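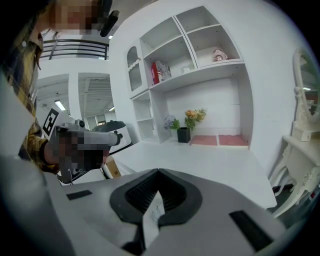
Two hand-held grippers at work over a white tabletop

Home Tech > Robots & Automation > Reviews

11 min read

Sider Home Pair review: can it tidy a cupboard yet?

Every September I get asked to look at a machine that is going to do the housework, and every year I write more or less the same piece with a different name at the top. This year the name is Sider. The Home Pair is sold as a way of teaching a robot your own chores in your own rooms: you put a gripper in each hand, do the job yourself a good many times, the recordings go off to be processed, and then a pair of arms on a stand is supposed to do the job for you.

I had it for a month on the £298 monthly plan. There is a £200 deposit on top, which you get back if the grippers come home in one piece. Mine did, although one of the straps was looking tired.

What you get

Two grippers, two arms, a stand, a charger with a lead that is too short, and more cable than I had places to put it. The software is by Flallen, who supply it to several makers, and if you have used it on anything else you will know the screen with the grey bar that sits at nearly full for ages.

The grippers are the best part. They have simple padded fingers and they do what your hand does, within reason. They are also bigger than you expect when you try to put one inside anything. On an open table you hardly notice. In a cupboard you are always thinking about where the back end of it is, and I knocked my knuckles often enough that I started working slower, and I suspect the arms learned that too.

There is a printed pattern on each gripper which the cameras follow. It has to stay in view. The manual says this on page two and then again on nearly every other page, so presumably they get a lot of calls about it. A person putting shopping away turns their back, leans in, swaps hands, holds a thing against their chest while they shut a door with a hip. All of that spoils the recording. After a week I had learned to tidy in a stiff, square-on sort of way that would get me laughed out of my own kitchen.

Teaching it

Sider suggests 200 recordings for each chore. That is the figure on the box and I stuck to it for the first one, clearing small things off a table into a tray. It took most of three evenings. I would like anybody tempted by the advert to think about that for a moment. Clearing my table takes no time at all. I could have cleared it every day until Christmas with the hours I spent showing a machine how.

The answer to this, and the firm's sales people have it ready, is that you only teach it once. I'll come to that.

The second chore was the one I cared about, which was putting things away in a low cupboard. Boxes, mats, a folding umbrella, the odds and ends that pile up by a door. I picked it because it is a real job, dull, done every day, and because a machine that could do it would be worth having for anyone with a bad back.

Boxes went well. A small cardboard box is about the kindest object you can offer a robot: it has flat sides, it weighs next to nothing and it stays where it is put. I notice that boxes turn up in a great many demonstration videos. If you see a video where a robot puts a box on a shelf, ask to see it done with something soft.

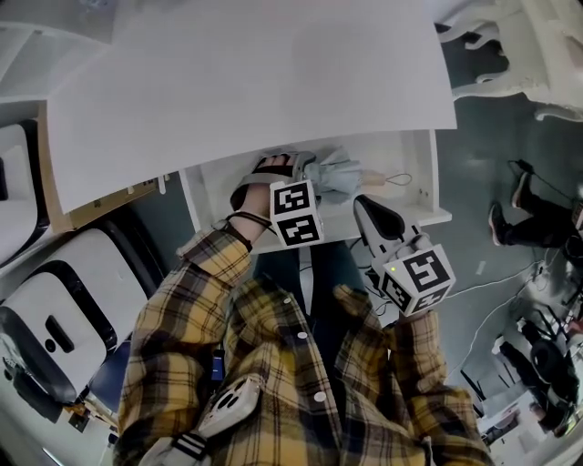

Umbrellas are a different matter. A folded umbrella is stiff at one end and floppy at the other, it rolls, and if it has a loop on the handle the loop catches on whatever is nearest. I can pick one up without looking. The arms would come in, stop short, come in again, close on the cloth and lift the thing by its middle so that both ends swung. Then they had to get it under the top of the cupboard, where there isn't much light and the cameras can't see a lot, and more often than I could put up with they pushed it against the front edge and stood there pushing.

A low shelf is hard for reasons that have nothing to do with how clever the software is. The arm has to go in level, there is a roof over it and a wall on each side, and the thing it is holding hides the place it is aiming for. We get round that by feel. We touch the side of the cupboard with a knuckle and know where we are. The Home Pair has no useful sense of touch that I could find, and a padded finger tells it very little apart from whether it has closed on something.

How it did

I kept a log, which I don't usually bother with, and I did it because the website makes a lot of its success rate without saying success at what. Over the month I let the arms have 263 goes at the cupboard job, all with things they had been taught. I called it a success if the item ended up on the shelf and I hadn't had to touch anything.

Boxes: good, as I say. I would leave it alone in the room with boxes.

Mats: fair when they were laid flat with one edge over the side of the table, poor any other way.

The umbrella: it managed 26 in the whole month. A few of those I was generous about.

Then I moved the cupboard. I slid it along the wall by the width of my foot, turned it a little, and started again with the boxes, which it had been doing nicely. It was hopeless for the rest of the afternoon. Flallen's help pages say that small changes to the room are fine and larger ones may need "top-up recordings", and they don't say where small stops. So much for only teaching it once. My furniture moves. Chairs get pulled out and left, bags get dropped in front of things, and I would guess yours is the same.

I tried top-up recordings. They helped. They were also another evening in the straps.

Against the competition

The obvious rival is the Jatoi J-arm, a single arm that comes already trained and can't be taught anything new. I had one on loan in the spring. It loads cutlery into a basket and sorts socks by colour, slowly, and if those two chores are the bane of your life you may like it. I found it less annoying than the Sider because it promised less. It is also one arm, and I have come round to thinking that one arm is no good for most of what goes on in a house. You hold with one hand and do with the other. Sider is right about that much.

Trendomness gave the Home Pair its top score and called it the first robot that feels at home. Their test was done on a table, by the look of it, with the arms bolted down and a clear run all round. I don't say there is anything wrong with that. It is how you would test a workshop tool, and on a bench, packing the same few parts into the same few trays all day in good light, I can believe the Home Pair would earn its rent. A small firm with a dull packing job and somebody willing to wear the grippers for a week should give it a try. Benches don't wander about and nobody leaves a wet coat on them.

Noise, space and other grumbles

The arms whine when they are holding something still, which they do a lot while they make up their minds. You get used to it in the daytime.

The stand wants a clear patch of floor bigger than the one in the drawings, and then the cables need somewhere to go. I ended up stepping over them for a month. I wouldn't have it in a house with a toddler.

Battery life on the grippers is fine. The straps are scratchy on a bare wrist, so wear long sleeves.

Recordings are sent away for processing and there is no way to keep them at home. You are filming your own rooms at close range and in great detail. Sider's privacy page is longer than most and I came away from it knowing less than I wanted.

Should you rent one?

For a house, no. It can put a box on a shelf, and it can do it again tomorrow if you leave the shelf alone. I have been sent machines that couldn't do that, so I will grant there's been some progress since the last one. But the jobs I would pay to be rid of are the awkward ones, with cloth and cords and dark corners, and for those I spent far longer teaching and rescuing than the work itself would have taken me.

If they add some sense of touch to the fingers and make the grippers slimmer at the back, I would look again. I'd also want them to print the success rate next to the name of the object.

Good: comfortable balance in the hand, two arms, reliable with boxes
Bad: hours of teaching, upset by moved furniture, floor full of cable, vague privacy terms
Score: 4 out of 10

Get our reviews by email every fortnight. Enter your address to sign up. You can unsubscribe whenever you like.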